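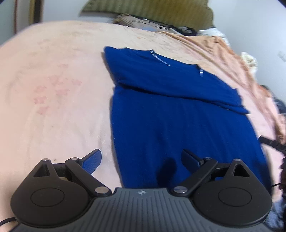

Figure 6.1 The Clorkow hand gripper, fingers open over a blue garment.

Chapter 6
Looking After the Hand Gripper

If you have worked through the first five chapters in order (and I know from teaching this course that plenty of you will have skipped straight to the part with the screwdrivers in it), you have already used the Clorkow gripper for a good many hours. You have carried it, recorded with it, probably bumped it against a table leg or two, and learned how it feels when the fingers close evenly on a piece of cloth. That feeling is worth more than you might think. Most of what goes wrong with a two-finger gripper can be noticed in the hand well before it can be measured on the bench, and this chapter is largely an effort to teach you to trust your hand and then check it properly.

We will stay with one machine the whole way through. It is unit 184, which lived for years in the teaching lab at Privport and which I have taken apart more often than any sensible person would. Its logbook shows 782 hours of use, a good share of them on clothing and bedding, and soft goods are hard on a gripper in a quiet sort of way. A metal part will scratch a pad and you will see the scratch at once. Knitwear sheds. The fuzz works its way into the texture of the pads and around the pivots, a little at a time, until one finger begins to lag behind the other and you catch yourself squeezing harder to make up for it.

6.1 Knowing the parts by name

Before you loosen anything, learn what you are looking at. The fingers are carried on linkage arms, and the arms turn on pivots, and every one of those pivots needs to move freely and have no wobble. Students often treat them as if they were all alike, and then wonder why the tool feels gritty after an hour of careful cleaning. In Figure 6.2 you can tell them apart by their silver caps: the two larger ones sit low down, on either side of the ridged central body, and the smaller ones are farther out, at the tops of the bases and at the upper pivots of the fingers. We call the large ones the main pivots. Start with them every time, and clean outward from there.
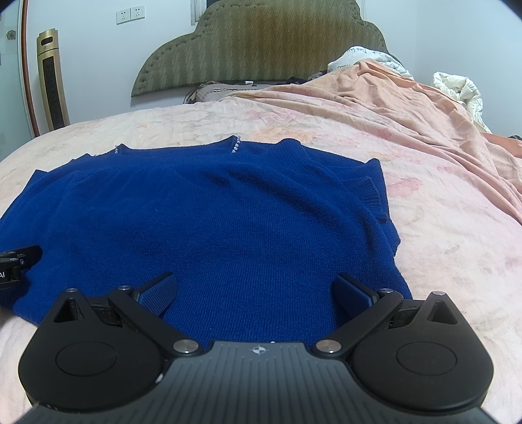

Figure 6.2 Pivots, fingers and pads, with the gripper held above a knit sweater.

Pads are the part you will replace most often, and they deserve a section of their own, so I will only introduce them here. A pad has two jobs, to grip and to give, and a worn one usually loses the first before the second. Set the fingers as they are in the figure, angled toward each other with a gap between them, and the textured faces of both dark blue pads can be inspected without removing a single screw. Look for lint packed into the grid, for a shiny patch, and for a corner that has begun to lift. Lint comes out with a dry brush. A shiny patch means a new pad, and please change both sides together, even when the other one looks perfectly good.

The cable is the last thing on our list, and the one most often forgotten. Follow it with your fingertips from the tool back to the connector, bending it gently as you go, and stop wherever it feels stiff or flat.

6.2 A service schedule you will keep

My colleague Audrey-Anne Després, who ran the Dadton workshop when I was first learning this trade, wrote her schedules on cards small enough to fit in a shirt pocket. I have borrowed hers with very few changes. Brush the pads at the end of every session. Wipe the pivots and check the cable every 200 hours. Take the arms off, clean them and refit them once a year; at Privport we do it in October, before the autumn projects get busy.

Unit 184 missed one of those yearly cleanings. The entry at 612 hours reads "left finger slow, will look later," in my own handwriting, I am sorry to say, and in Section 6.3 we will open up the left side and see what "later" cost us. Have your unit beside you as you read, with the cable unplugged and a clean tray for the caps.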